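# Kitchen counter tips for the simulated tidy-up task

These notes are for members of the Saturday club entering the Plinidholm household round. They cover the counter set-up, the grasps that lose most points, and a few habits carried over from real kitchens. Florante Estrella wrote the first version; Chia-jung Hsu added the sections on plates and logging.

## Setting out the counter

Lay the counter out as you would for cooking. The chopping board goes nearest the person working, with the plate to one side and the basket to the other. Anything that isn't needed for the task goes against the far edge.

Leave a clear strip of worktop between the board and its neighbours. In a real kitchen that strip is where you put the knife down. In the simulator it gives the fingers room to open. If the board touches the plate in the start file, the physics solver nudges both on the first step and the run begins with a shifted plate.

A board with a juice groove needs its own collision mesh. The Sundgate starter pack treats every board as a flat slab, so a small object that ought to settle in the groove floats just above it. Use the mesh in the shared folder and check the groove by dropping a pea model on it before you start a long batch.

## Picking small things off a plate

A dished plate is harder than a flat one. The rim blocks a low approach, and the slope of the dish rolls round objects towards the middle. Come in over the rim with the fingers together, lower them until the tips are past the object, and only then bring the thumb across. Closing early pushes the object up the far side of the dish.

Keep the wrist above rim height throughout. A wrist that dips will catch the plate and drag it, and the judges' script counts a plate moved during a pick as a fault. After 3 faults the run is void.
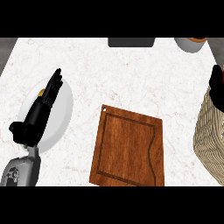 Set the friction of the plate lower than that of the board. Glazed crockery is slippery and oiled timber is less so. Teams that use one value for everything tend to find that their policy works on the plate and drags the board, or the other way about.

If the fingertips hide the object from the head view, don't tune by eye. Print the contact forces for thumb and forefinger and look for both to rise together. One rising alone means the object is being pushed.

## Using both hands

Give each hand one job and finish it. The usual order is:

1. Left hand picks from the plate.
2. Right hand deals with whatever belongs in the basket.
3. Both hands return to rest, clear of the board.

Moving both at once is quicker on paper. Our own runs showed more dropped items when the arms started together, mainly from the torso correcting for two loads. Stagger the starts by 2 seconds and the problem mostly goes away.

Release over a basket with the fingertips pointing down and the knuckles clear of the rim. Woven sides are modelled as a solid wall in the Szczepańska asset set, so a finger will not slip between the strands, but it will snag on the top edge. Open the hand fully before lifting.

## Logging and clearing up

Name each run by task, hand and seed. The last good batch had 699 runs in it, and finding a single failure by file date took most of an evening. Save the start layout with the run so that it can be rebuilt.

Delete failed runs only after someone else has looked at them. Two of the faults fixed in October were in the scene file and had been blamed on the grasp.

On the club machines, close the viewer before starting a batch. Hosico, the older of the two desktops, runs out of graphics memory if it is left open, and the batch stops without a message. Restart from the last saved seed and note the gap in the log.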